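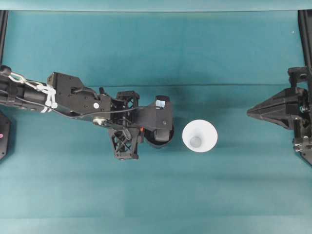
Robot Cell Technician (full time, day shift) - Bullolance, Plavel site

We're looking for someone who loves keeping machines in good shape! Bullolance runs a two-arm manipulation cell at our Plavel workshop, and it's busy enough now that it needs a person of its own. You would be that person.

The cell practices small handling jobs all day: picking up cups, passing them across, setting them down again. It gets through 900 cycles on a normal shift, and the arms need regular care to keep that up. At the moment our software people do the upkeep between other things, and they'd love to hand it over to someone who enjoys it.

What you'll be doing
Morning start-up and homing of both arms, with a test grasp on a plastic cup before the first run
Checking the cable runs along the arms and replacing clips and ties when they wear
Going over bracket and wrist screws with a torque driver every 500 cycles
Swapping gripper fingers and setting the opening again afterward
Smoothing or changing the teal work cover (creases confuse our vision software more than you'd think)
A full strip-down and joint check every 3000 cycles, two days, usually with one of the engineers
Keeping the logbook - we still use paper, and we like it that way

What you should bring
Some hands-on repair experience. Printers, bikes, sewing machines, vending machines, lab gear - all of it counts. You should be comfortable with hex keys, small connectors and a multimeter, and patient with a fault that only shows up after lunch. No degree needed, and no programming, though we'll happily teach you some if you're curious.

Hours and pay
40 hours a week, 20 days of paid vacation plus public holidays. Pay depends on experience and we'll tell you the range on the first call. Start date is June, earlier if you can.

How to apply
Send a short note about something you've repaired, along with your resume, to the Nemel office, marked "Cell Technician." Workshop visits are on Wednesday afternoons, so come and see the arms running before you decide. The McKinnon bus stops right outside.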